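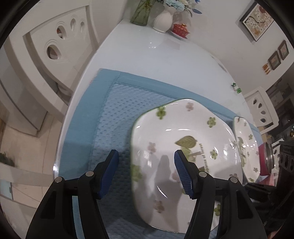
Ticket 1105 -- Tello gripper, plates slipping on pick. Reopened Saturday, April 18, 2026. Right pad was glazed over, swapped both for new Nolex ones. Blue ridged pads now, left one angled in, right one up against the plate near its center. Cleaned the screw heads, nipped up 2 that had backed off. Jaw zero was out by 15 counts, reset and saved. Ran square plates off the drying mat, no slips so far. Pads due again at 1000 cycles, pls log it -- last set from January never got wrote down. Leaving open till Monday.

We use cookies. Accept / Manage

Recent tickets
Rondwood: feeder jam
Plonedel: e-stop wiring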